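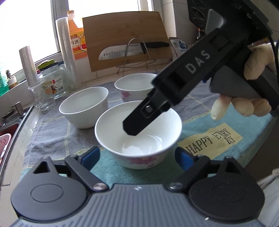 Grippers above a bowl

The Last Note of the Debnath

Guadalupe Quezada had been paid to sample one piano. It was a Debnath upright, and it stood in the back room of a feed store in Namedon, against the wall where the owner kept the salt blocks.

The contract from Stunach was four pages long. They wanted every key at 17 levels, soft pedal and no pedal, cleaned and named by September. She set up two microphones, turned off the refrigerator in the hall and started at the bottom.

By the end of the first week she had 1,318 recordings. She ate lunch in her car and listened to them on headphones. The low notes were good. The middle was a little nasal, and she left it that way.

The top C would not record. She heard it in the room each time, short and dry, like a spoon on a cup. On the drive there was only hiss. She changed the cable. She changed the microphone. She tried it 30 times and got 30 files of hiss, all the same length.

"It did that with my father too," the owner said from the doorway. "He had a tape machine."

"What did he do?"

"Played it when he wanted to hear it."

She wrote to Stunach and asked if she could pitch up the B. They said that was fine, people did it all the time. She made the note in ten minutes and it sounded right. She named the file and put it in the folder with the others.

Then she packed the stands, wound the cables and switched the refrigerator back on. It took a moment to start. She sat down on the bench with her coat on and played the top C, waited for it to finish, and played it again.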